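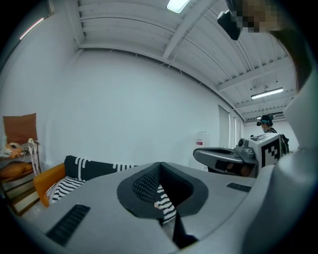

Flallus changes pad service routine on its hand-held grippers

November 7, 2022

Flallus has revised the way it maintains the hand-held grippers used to record manipulation tasks for its Halliday project. The new routine covers the rubber contact pads, the lens on top of the tool and the marker cube, and replaces a schedule under which the tools were serviced only when an operator reported a fault.

The change follows an internal review in February. Recordings from several tools showed small position errors that grew over a period of weeks. The errors were traced to two sources: ribbed pads that had worn unevenly, and marker cubes that had shifted slightly on their mounts.

"The pads are a consumable and we were treating them as part of the body," said Leopold Bachmann, who is in charge of the hardware. "A worn pad lets the object creep during a lift. The tool still closes and the video still looks fine, so the operator has no reason to report anything."

Under the revised routine, pads are replaced after 900 recorded grasps or at the first visible flattening of the ribs, whichever comes first. Both pads on a tool are changed together. The old adhesive is removed with isopropyl alcohol and a plastic scraper. Metal scrapers are no longer permitted, as they leave grooves in the seat and the new pad then sits at an angle. The replacement is pressed in place with a hand clamp for 11 minutes and the tool is kept out of use until the next shift.

The larger pad is fitted first. Its angle is set with a printed template, which Flallus has supplied to each recording site along with the spare pads. The narrow pad has no template and is aligned by eye to the rim.

The marker cube is now checked at the start of every shift. The operator holds the tool at chest height in front of a fixed camera, turns it slowly through the range used in normal work and reads the tracking residual from the software. If the residual is over the limit, the cube is taken off, the mount is cleaned, and the cube is refitted with new screws. The printed faces are wiped with a dry cloth only. Solvent dulls the black areas, and a scratched face is grounds for replacing the whole cube.

Lens cleaning has been moved to the end of the shift. Shuzhen Duan, who wrote the procedure, said that cleaning between recordings had caused problems of its own. "People were pushing on the lens housing with a thumb. It takes very little force to move it, and then the calibration is off for everything that comes after."

Calibration is repeated after any work on the lens or the cube, but is not required after a pad change. It takes around seven minutes per tool. Head-worn cameras are calibrated separately and are not affected by the new routine, although their straps are to be inspected at the same time for stretched elastic.

Flallus tested the procedure on 17 grippers before adopting it. Two of them were withdrawn during the test with hairline cracks near the jaw pivot, a fault that the earlier schedule had not picked up. The cracked parts have been sent to Irnulari, which molds the gripper bodies, for examination. Results are not yet available.

Service records are kept in Zuvbridge, the company's maintenance log, under the serial number of each tool. Entries must give the grasp count at the time of the pad change and the residual before and after any work on the cube. Tools without a current entry are blocked from starting a recording.

Spare pads and cube screws are ordered through the same log. Requests for complete cubes go to Bachmann.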